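# Speaker notes: gathering kitchen examples

Opening. Say what Prollby is: a set of recorded food tasks that a learning system can copy from. Target is 2,000 examples. Mention Istex paid for the arms, then move on.

Why food. It tears, sticks and runs. Blocks don't. Most of our early examples used blocks, and the system learned very little from them that carried over.

Next three slides, no talking over the first one.
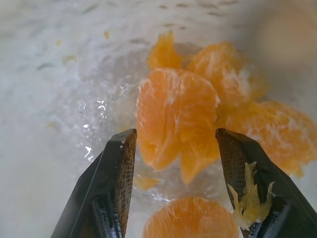
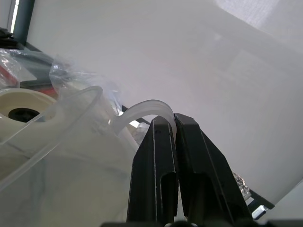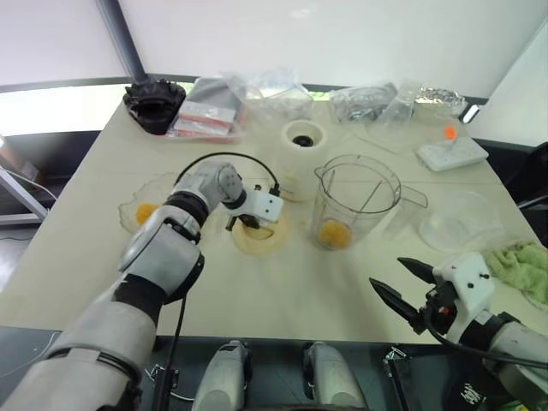

How a session runs. One person drives, one resets the table. Sessions last 20 minutes, then swap — tired drivers make jerky examples. We aim for 15 keepers before lunch.

What we keep. Slow is fine. A fumble followed by a recovery is fine, and we tag it. Throw out anything where the driver stopped to think with the arms parked.

Resets. Slowest part of the day. Ask the room how they handle it. The Figueroa group uses a printed checklist — we copied it in March.

Labels. One plain sentence per example, written the same day. We tried 16 fixed categories and dropped them.

Last slide: how to get the data. Leave time for questions.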